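Hay fever season at the Kneath Centre

Tree pollen has been high for the past fortnight and grass pollen is on its way, so we have put together some notes for members who use the building and the garden.
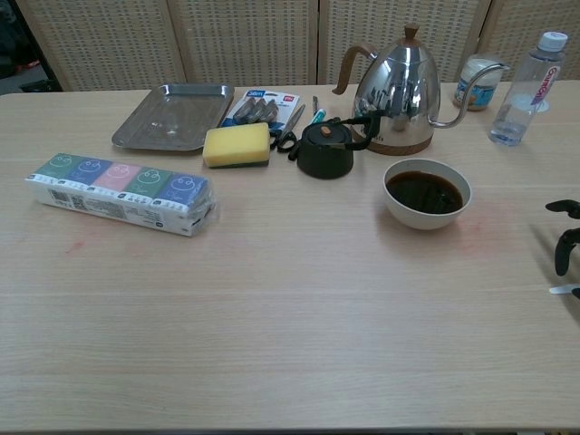
Birch is the main culprit at the moment. The three trees along the car park side are in full catkin and the pollen blows straight through the side door when it is propped open. Please use the front entrance where you can and leave the side door shut until the end of May. The fire exit sign on it still applies, so do not block it.

Grass pollen usually starts in this valley in the second half of May and goes on well into the summer. People who react to birch do not always react to grass, and the other way round. If you had a bad spring last year and a good summer, you are probably in the first group.

Changes to the timetable

The outdoor stretch class has moved from 9.30 to 11.45. Pollen counts tend to be high in the early morning and again in the evening as the air cools, and several people in the class asked for a later start. Anathi Moodley is still teaching it. If it is windy she will move everyone into the Tretska Room, so bring indoor shoes as well.

The garden group will carry on as normal, except that mowing will be done after everyone else has gone home. Berwyn Hughes has offered to do the whole of the back lawn and the strip by the allotment fence. He would be glad of a second person to rake. Cuttings go in the far bay, the one with the green lid, and the lid needs to go back on.

Walking group: the route for the next two walks is the reservoir path and not the meadows. It is 40 minutes each way on a level surface, with a toilet at the halfway point. Meet in the porch. The meadow walk will be back in the programme once the hay has been cut.

What members say works for them

We asked at the last coffee morning and got a lot of answers. These are other members' habits and not medical advice.

Elis Beddoe puts a thin smear of petroleum jelly round each nostril before going out and washes his face as soon as he gets in. He has done this for years and says the washing matters more than the jelly.

Do-yoon Gil dries bedding indoors from April to July. She had always hung it on the line and could not work out why she woke up with sore eyes every morning. It took one week of drying indoors to notice a difference. She also keeps the bedroom window shut until mid-morning.

King-fai Cheung wears wraparound sunglasses on his bike. He tried ordinary ones first and found the air came in at the sides. He also changes his shirt when he gets to work and keeps a spare in a drawer.

Other suggestions: rinse your hair before bed, wipe the dog down with a damp cloth after a walk, keep car windows up and use the recirculate button. Two people mentioned local honey. One thought it helped and the other did not, although she still eats it.

Tablets and sprays

The pharmacist on the High Street will talk to you without an appointment. Most people do better if they start a nasal spray before their symptoms begin, so if grass is your problem, go and ask now. Mention anything else you take, including eye drops, and say if you are pregnant or have high blood pressure. Some tablets make people drowsy, so check before you drive.

If you have asthma, hay fever can make it worse. Carry your reliever inhaler and use your preventer as prescribed, even on days when you feel fine. Chest tightness, wheezing or being short of breath needs a call to your surgery. Ring 999 if you are struggling to breathe and your inhaler is not helping.

In the building

The filters in the main hall ventilation were changed on 3 May 2026. The small meeting room does not have mechanical ventilation, so if you are booking for someone who is badly affected, ask for the hall or the Tretska Room instead.

Cut flowers: we have had a request to keep lilies and daisies off the reception desk until the autumn. Roses and tulips are fine. If you bring flowers for a party or a memorial, please take them home with you afterwards.

The vacuum cleaner in the hall cupboard needs its bag changed more often than it has been getting. New bags are on the shelf above it. Please change the bag outside.

Talk on allergies

A practice nurse will be giving a short talk in the main hall later in May, with time for questions. It is free, with tea afterwards. There is a sign-up sheet by the kitchen hatch, or you can leave your name at reception. Anathi is collecting questions in advance for anyone who would prefer not to ask in front of a room, and she will pass them on without names.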